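# Denim Shorts at Leltwood: Your Questions

Updated April 2020
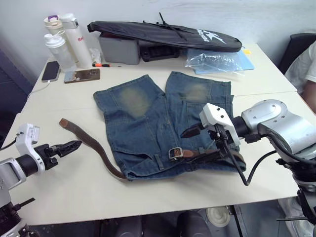

*Blue denim shorts with a brown leather belt, waistband nearest the front.*

**Do I have to take the belt out before I fold?**

Nope! For a shelf or a drawer, leave it in. Just let the long end lie flat so the leather isn't bent under the denim. For the wash, belts always come out, please.

**What about faded or worn patches?**

We love them! Fading is part of what makes old denim so good, and worn spots won't stop us from taking a pair. Holes are fine too if they're smaller than a quarter. Bigger ones go to Spyros Zervas at the mending table (he has patched 401 pairs so far and still gets excited about a good inside seam).

**Which way should the legs go?**

Side by side, both pointing the same way, with the waistband toward you. Smooth the pockets first, then the hems. Some people fold one leg over the other, and that's great for narrow drawers.

**Will the creases stay in?**

Light ones usually drop out after an hour of wear. For stubborn ones, hang the shorts in the bathroom while you shower.

**How do I look after a belt with a worn tip?**

Wipe it with a barely damp cloth, let it dry, then rub in a little leather balm. Go easy! You can always add more, and the tip soaks it up faster than the rest.

**How many pairs can I bring?**

Up to 33 per visit. In January we opened the second room, so there's finally space for all of it.

**Do you take kids' sizes?**

Yes, all sizes, belts included. Leave them in the bin by the Terkow Street door.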